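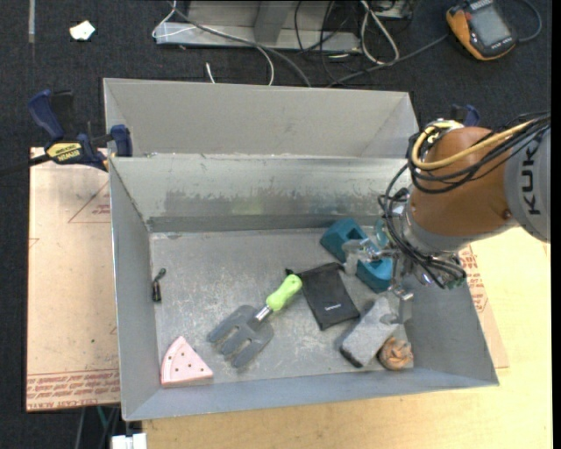

「ナスタドリー」シリーズ、ついにドラマ化へ　全4話で来年放送

ヘザー・ギルクリストのミステリー小説「ナスタドリー」シリーズが、連続ドラマになることが決まった。制作を手がけるのは、これまで舞台中継や短編ドラマで評価を高めてきた制作会社ワーコウ（Werkow）。第1シーズンは全4話で、シリーズ第1作『渡し守の帳簿』をまるごと1冊使って映像化する。長年の読者にとっては、待ちに待った知らせだ！

物語の舞台は、川沿いの小さな町ナスタドリー（Nastadley）。廃業寸前の渡し船の事務所で、会計係のエダ・パーティントン（Partington）が古い帳簿を整理していると、とうに亡くなったはずの乗客の名前が毎週土曜日の欄に記されているのを見つける。派手な銃撃戦もなければ天才探偵も出てこない。エダが頼りにするのは数字を読む力と、町の人たちとの長い長いおしゃべりである。このおしゃべりがとにかく面白く、パン屋の店先で交わされる天気の話が、150ページもあとになって効いてきたりする（初読のときに気づいた人がいたら尊敬する）。

シリーズは現在までに本編が9作、短編集が1作刊行されている。合計の翻訳言語は26に上り、日本語版も本編の第6作まで読むことができる。第1作の刊行当時、ギルクリストは図書館で働きながら早朝に原稿を書いていたという。初版はわずか1,244部だった。それが読書会から読書会へと口コミで広がり、3年後に出た第2作『塩の階段』で一気に読者を増やした。

今回のドラマ化では、ギルクリスト自身が脚本監修として参加する。発表に寄せたコメントで、彼女は次のように述べている。

「映像化のお話は以前にもいただきましたが、どれもエダを若くして、警察官にしたがるものでした。ワーコウの皆さんは最初の打ち合わせに、書き込みだらけの第1作を持ってきてくれました。エダは58歳の会計係のままです。帳簿もちゃんと出てきます」

この「58歳の会計係のまま」という一文に、発表直後から読者の喜びの声が相次いだ。原作の魅力は、なんといってもエダの年齢と経験に裏打ちされた観察眼にある。相手の領収書の折り方から嘘を見抜く第3章の場面など、どう撮るのか今から楽しみで仕方がない。

撮影は5月に始まる。ロケ地には、原作のナスタドリーのモデルとされてきた港町メムステッド（Memstead）が選ばれた。作者はこれまでモデルの町について明言を避けてきたが、今回の発表でようやく「川の曲がり方はメムステッドから借りました」と認めている。渡し場へ下りる石段や、霧の朝に鳴る鐘など、読者が何度も思い描いてきた風景を、実際の町並みのなかで見られることになりそうだ。渡し船の事務所だけは屋内セットを組み、壁の棚に並ぶ帳簿も1冊ずつ手書きで用意するという。

1話あたりの長さは最長40分。長編ミステリーの映像化としてはかなり短めだが、監修の立場からギルクリストは、第2話の終わり方を原作と少し変えることを明かした。犯人や動機に変更はないものの、エダが最後の帳簿を開くタイミングが早まるとのこと。原作を読み終えた人にも新しい驚きが用意されているわけで、これはうれしい変更ではないだろうか。

エダ役をはじめとする配役は、撮影開始に合わせて発表される。原作ファンのあいだで人気の高い、無口な渡し守ハロルドと、エダの隣人で噂好きのマーサも登場する予定だ。一方、第4作から登場する姪のジュディスは今回は出番がない。第2シーズン以降の製作は未定だが、ワーコウは第2作『塩の階段』の映像化権もすでに取得している。

ドラマ化に合わせて、第1作の新装版も刊行される。巻末には、これまで雑誌にしか載ったことのない短編「土曜日の乗客」が収録される。本編の前日譚にあたり、まだ若いエダが初めて渡し船の事務所を訪れる日を描いた一編で、ギルクリストによる新しいあとがきも付く。雑誌のバックナンバーを探し続けてきた読者には何よりの贈り物だし、これからシリーズを読み始める人なら、まず本編を読み終えてから巻末に進むのがおすすめだ。

シリーズ第10作については、すでに初稿が完成し、現在は改稿作業が進んでいる。題名はまだ公表されていない。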